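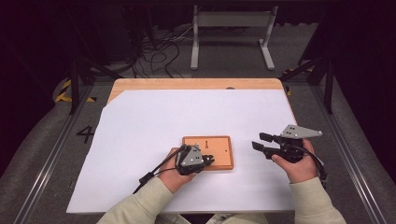 A small wooden board with a keyhole slot, on the papered table at Pallia.

Keyhole boards back at Pallia workshop

The little wooden boards are back. Pallia has restarted its small woodwork sessions in the old net store at Strand, after a summer shut for a new roof and a fair bit of grumbling about it.

First batch is 47 boards, all with a raised rim and a keyhole slot near the top so they hang off a single screw. Märta Fagerlund drew the pattern. Her brother Sølve did the cutting over 2 evenings in September and says the slot is the fiddly bit - go in crooked and the whole thing hangs crooked.

"We had a few for the stove," he said. "Not many. More than I'd like."

Tables are being covered in white paper for the season, after complaints last year about oil and pencil marks on the tops. Paper comes off the end of a roll from Trundport, who let the workshop have it for nothing. Cut by hand so dont expect straight edges.

Boards will be sold unfinished at 50 kroner each, money to go towards a new bandsaw. Around 26 are already spoken for, mostly by the school at Skorno, which wants them for coat pegs and name plates. Tiago Falcão is keeping the list.

Anyone wanting to oil or paint their own can stay on after the session, doors open from 6pm. Bring a rag, and old cloths if you have any spare. Parking is round the back as the front is still full of roofing matierals.

Next up is a shelf to match, says Märta, if the wood arrives.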